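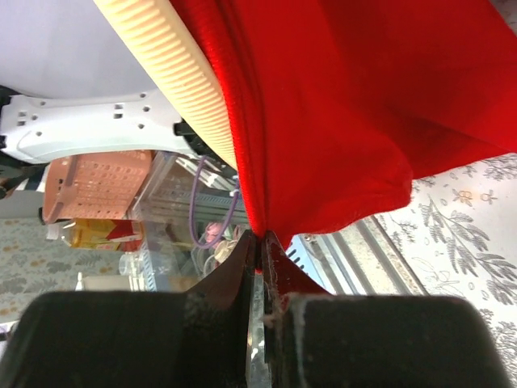

Godwood Laundry Notes is a set of written records about washing, drying and sorting household clothes and linen. It was put together by Igor Kadlec and Ljubica Grgić for a shared laundry room in Brudov, and it covers fabric, colour, finish and the way each item should be handled between the basket and the shelf. Colour comes first in every record. A strong, even red with a slightly fuzzy knit and a hemmed edge goes down as "red, knit, hemmed", and it stays out of the pale load until it has been through two washes on its own. The word "fuzzy" is kept for the surface only — wear has its own column.

Contents

The current release has 385 records. Of these, 293 describe clothes and the rest describe towels, bedding and kitchen cloths. Each record is one line in a plain text file, with the fields separated by tabs.

Fields

item: what it is, in everyday words. If the person sorting could not tell, "cloth" is used.
colour: the main colour, judged in daylight where possible.
fabric: knit, woven, towelling or unknown.
edge: hemmed, raw, elastic or not noted.
wash: temperature in degrees. 40 is the usual entry.
dry: line, rack or machine.
lint: none, a little, a lot.
notes: anything else, such as a missing button or a label that has gone blank.

How to use it

Open laundry.txt in any spreadsheet program and sort by colour, then by fabric. The Clusberg list in the same folder holds an older sorting order and is kept for comparison. Its colour names do not match ours: "wine" there can mean either "red" or "dark red" here.

Known problems

Records made before May often have no entry under edge. Knits are sometimes entered as "unknown" when they were folded inside out. The Papadopoulos towels appear under two different spellings — both are left in.

Changes

2023-10-01: lint field added, duplicate socks removed, wash temperatures checked against the labels by Ljubica.

Corrections can go to either of us. Please give the line number.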